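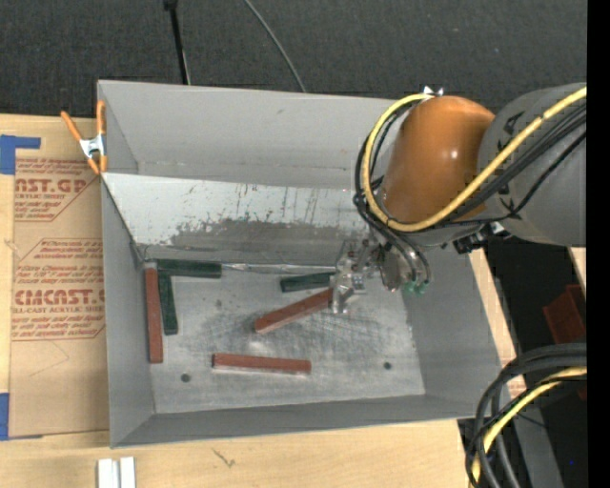

According to one reader of the April edition of this guide, the part about patient labels ran straight past the scale settings, and the whole first batch at the store came out with the weight line blank. We were sorry to hear it, and the section has been put in a new order, with the scale first. If you set up Sulla from the older pages, please go through it again from step 1. It won't disturb any patient records you've already entered.

Section 6. Scale and Label Set-up

Before you start, have your dispensary license number handy, along with a full roll of labels (the Lutasar rolls hold 1000, and the first few always get used up lining things up, so don't fret over them). Sign in with the manager password. The counter password will let you look at these screens but won't let you save.

1. Plug the scale into the counter computer, turn it on, and let it settle until the display reads zero and stays there.

2. In Sulla, open Store Settings and choose Counter Scale. Pick your model from the list. If you don't see it, choose Other and type the name just as it's printed on the scale.

3. Set the unit to grams. You can still show ounces to patients on the price board, and plenty of stores do, but the label screen wants grams.

4. Put your check weight on the scale and press Read. The number on the screen should match the number on the scale. If it doesn't, take the weight off, let the scale go back to zero, and press Read again.

Note: If you get three bad readings in a row, stop and look at the cable before you change anything else. A loose plug is by far the most common trouble we hear of.

5. Open Labels and choose Patient Label. Fill in the store name, address and license number. Take your time with the license number and have somebody else read it back to you.

6. Tick the lines you want to print. Strain, net weight, batch number and date packed are ticked already. Rules on wording differ from place to place, and they've been changing quickly, so check the current list from your own state or city and add whatever it asks for under Extra Text.

7. Load the roll with the labels facing up, close the lid, and press Print Test. Hold the test label next to an empty vial to be sure the text doesn't wrap around out of sight.

8. Press Save, then sign out and back in again with the counter password.

Caution: Never put the patient's medical condition in Extra Text. Whatever you type there prints on every label until you clear it.

Caution: Changing the unit in step 3 after you have stock entered does not convert the old weights. Run a stock count first.

If you use Esteves vials in the small size, choose Narrow under Label Width. Hunetti jars take the Standard width, lid labels included.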